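Hand-held gripper station, bench 6 — weekly safety check
Site: Jedby, kitchen task bay. Checked by: Danica Radonjić. Sunday, before first session. 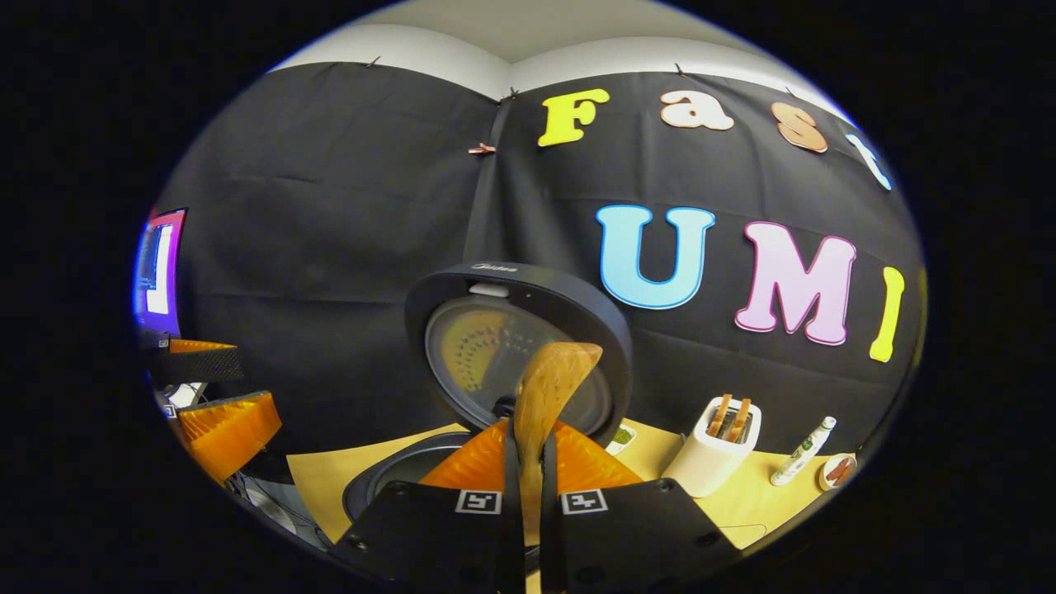
Gripper closed on the spatula, rice cooker lid open behind it.

1. Finger plates and screws — OK
Left plate had one screw slightly proud. Tightened. No cracks.

2. Orange pads — OK, watch
Ridges still sharp on both. Left pad is starting to lift at the tip, so check it again before Wednesday's swap. Spares are in the Priltex box, 15 left.

3. Marker squares — OK
One per finger, flat and clean. Wipe with a dry cloth only. The Clenine spray lifts the corners.

4. Grip test, wooden spatula — PASS
Held through 17 lifts. Slipped once when I took it by the thin part of the handle, passed on the repeat.

5. Lens — CLEANED
Grease spot near the rim. Cover was off when I arrived. Put it back on after use, please.

6. Rice cooker — OK
Plug, cord and hinge fine. Lid stays up by itself. Keep fingers and gripper clear of the opening while it is on, and let the pot cool before anyone reaches in.

7. Toaster — OK
Crumb tray emptied. Never put the gripper into the slots, plugged in or not.

8. Cables, left side — ACTION
Tangled again next to the cooker. Tie them back and keep them off the tabletop. Kastriot to do this before the next run.

9. Backdrop — OK
Clips tight along the top. Cloth is creased but not hanging loose.

10. Session counter — 214 at time of check
Pads are due for replacement at the next service. Vlachou has the order.

Comments
K. Hodžić: Cables tied, item 8 can be closed. I also moved the power strip back from the edge.
D. Radonjić: Seen. Leaving item 2 open.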